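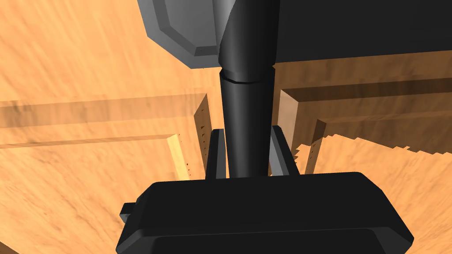
Rendering, first view

Bedroom door binds every summer: plane it or wait?
Posted by Tamsin Ambrose in Home Repair, 2 August 2026

I am responsible for the upkeep of a small rental building on behalf of its owner, Clancombe. The bedroom door in one unit closes properly through the winter and begins to bind against the top of the frame in June. The tenant has requested that it be planed. My concern is that a door cut to fit in summer will show a gap in January, and that the owner will then be asked to replace it. The door is solid wood, painted on both faces. I have not inspected the top edge. Please advise whether planing is appropriate at this stage, and whether the hinges should be examined first.

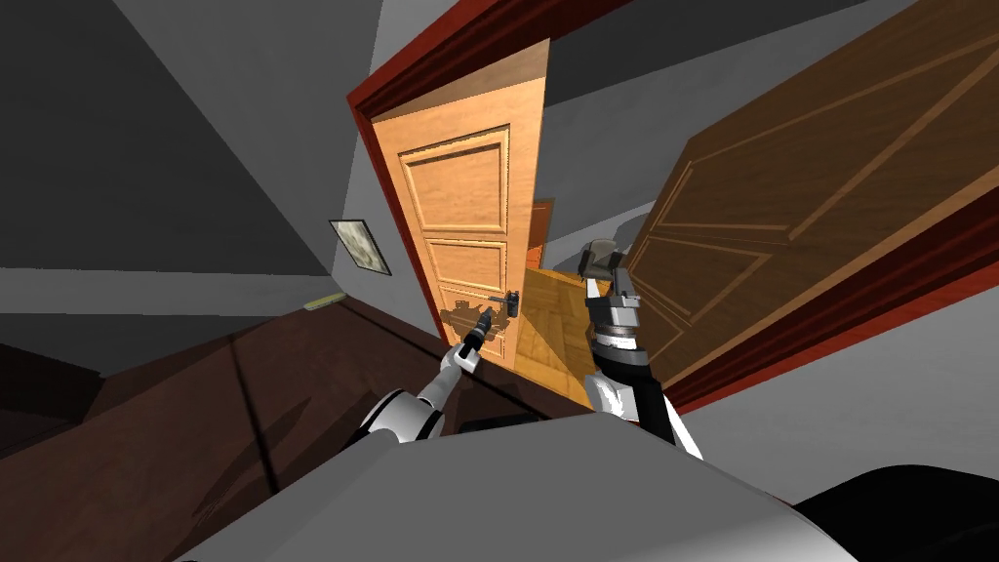 The tenant also reports that the latch must be pushed hard before it catches. I do not know whether the two matters are connected. The lease requires written notice before any work is carried out, so I would prefer to arrange one visit only.

Osvaldo Caputo
204 helpful votes

Please do not plane the door yet. Begin with the top hinge. Open the door halfway, take hold of the handle and lift gently. If there is play, tighten the screws. Where a screw turns without gripping, replace it with a 3-inch screw of the same gauge, driven through the jamb into the stud. A door that has dropped at the hinge side will commonly rub at the top corner on the latch side, and the latch will then sit low against the strike plate. It is quite possible that your two complaints have a single cause.

If the hinges are sound, inspect the top and bottom edges with a hand mirror. These edges are often left unpainted, and bare wood takes up moisture in humid weather. Sealing should be done in a dry period -- after the door has returned to its normal size -- with primer and two coats of paint. Planing is suitable only if the door continues to bind after that. Remove a small amount, test the fit, and seal the fresh wood the same day.

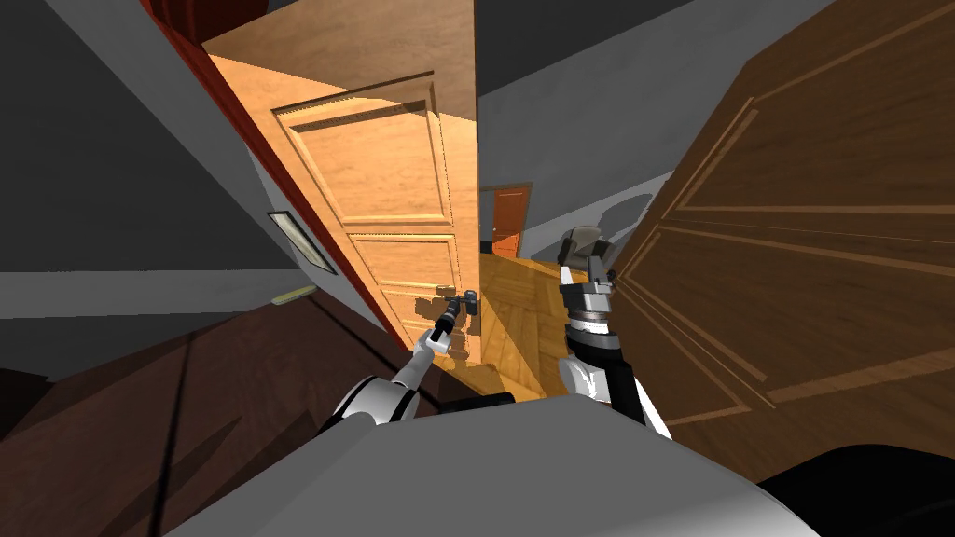

Reading time: 2 minutes

Lụa Nông
121 helpful votes

I agree with the above regarding the hinges. I would add that the strike plate should be left alone until the door hangs correctly, or it will have to be moved again. A dehumidifier in the unit may provide relief in the meantime. Please confirm with the tenant that it may be run overnight.

Jytte Lund

Rub candle wax on the top edge. Ours has been fine for nearly 3 years.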